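Kitchen tidy at Losine: the drawer is nearly beaten!

You may remember the bottom drawer in the shared kitchen, the one that only opens if you jiggle it and push down at the same time. Mỹ Sầm and Bình Bạch took everything out of it in March, and what a haul – baking paper, freezer bags, three half-used rolls of foil and a cheese grater we'd all given up on. Most of it has a proper home now, and the bench looks fantastic.

We spent less than the $200 set aside, so there's room for a few more trays if anyone spots good ones. Simone Assunção is collecting ideas by the kettle until 5.

Long rolls are still my favourite puzzle, because they never fit where you want them and they roll straight to the back when they do. I'm all for mesh trays with open tops, like the dark grey one on the white board, as you can see through the sides and crumbs shake out easily. The plastic wrap is a cheerful thing too, bright blue with citrus-looking circles and a big PLASTIC down a red band, so even Đức Cao should be able to find it before lunch!
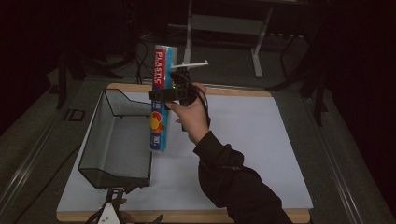
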